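We use cookies to remember your preferences and to see which articles people read. Accept all | Manage settings

Leave the bad ones in

I've spent a good chunk of this year folding cloths with a pair of borrowed fingers, and I have come out of it with one strong opinion, which I'd like to inflict on you now. We throw away far too many of our examples.

Some background for anyone who doesn't do this for a living. At Halta, where I work, we teach robot arms to handle fabric by showing them. I hold a controller, the arm copies what I do, and everything it sees and feels gets saved as one example. Then I shake the cloth out and do it again. And again! Once there's a big enough pile, the learning system chews through it and (with luck) starts having a go by itself. Our first proper pile had 1,737 examples in it, every one of them a person picking up a bit of cloth and putting it down again somewhere more useful.

Then came the sorting. We had a rule, copied from a rule somebody had copied before us, that anything untidy got binned. Dropped the corner? Bin. Stopped for a second to think? Bin. Went in from the wrong side, backed off and came round again? Bin, bin, bin. By the time we'd finished we had 742 left, and they were lovely. You could have set them to music.

The robot trained on them was hopeless. Well, that's unfair, it was very good right up until the first small thing went wrong. If it got the corner on the first go it would carry on beautifully. If it missed, it would lift its empty fingers, move them gracefully across the table and lay down a cloth it wasn't holding. Why wouldn't it? It had never once been shown anybody missing. We'd gone through the lot and carefully taken out every moment where a person noticed a mistake and put it right.
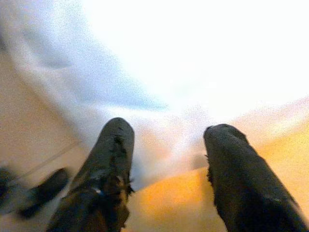
I argued about this for weeks with my colleague Myfanwy Pugh, who runs the training side and is much more patient than I am. Her worry was a sensible one. If you feed the thing a lot of fumbling, it'll learn to fumble, and she'd seen it happen on an earlier job, where the arm picked up one operator's habit of hovering over everything like a nervous heron. So I'm not saying keep every last scrap. An example where the software froze halfway, or where I sneezed and swept the whole lot on to the floor, can go. What I want kept is the miss followed by the recovery, because the second half of that is the most useful thing I do all day.

We ended up putting 498 of the binned ones back in, all of them with a mistake and a fix, each marked so the system could tell where the trouble started. I won't quote you a success rate, because we changed a couple of other things that same October and I don't trust the comparison. But I watched it miss a corner, stop, go back down and get it, and I shouted so loudly that someone came in from the car park.

My other grumble is about tidiness in the room itself. There's a great urge to make everything perfect before you press record: same light, same cloth, same spot on the table, everything squared up as if the in-laws were coming. I understand it, I've done it. But white fabric under a strong light is a pain for a camera at any time of day, and a kitchen or a laundry isn't going to dim its lamps for us. The padding on grippers gets tatty with use. Sleeves get in the way, tables get swapped. If all your examples come from the one good morning when everything was new, what you've taught is that morning.

I went over to Trornville in the spring to see how another team do it, and they've gone the other way entirely. They have a scheme called Zestness (I know, I know) where operators are asked to start each go from somewhere awkward. Cloth in a heap, cloth half off the table, fingers pointing the wrong way. It looked like a mess and I came home quite jealous. The operators weren't bored either, and I do think that matters. After 47 identical folds before lunch my hands are on the job and the rest of me is planning tea, and I'd bet that shows up in the data somehow.

The people holding the controllers should have more of a say, too. I often know a go was a good one even when it looked scruffy, and I know when a smooth one was pure luck. We've now got a little box for typing a note straight after each example. Mine mostly say things like "caught two layers, let one go", and Myfanwy reads them before she decides what stays. It slows us down a bit. I'd still keep the box if we had to give up the nice chairs.

Comments (3)

Jenkins
We had the same trouble with bin bags. Beautiful examples, and a robot that fell to bits the first time a bag stuck to its neighbour. How are you marking the start of the mistake, by hand or with a button as you go?

Author
By hand afterwards, and it takes ages. We tried a button but I kept pressing it late, usually while swearing.

heronfan
Would like more about the nervous heron please.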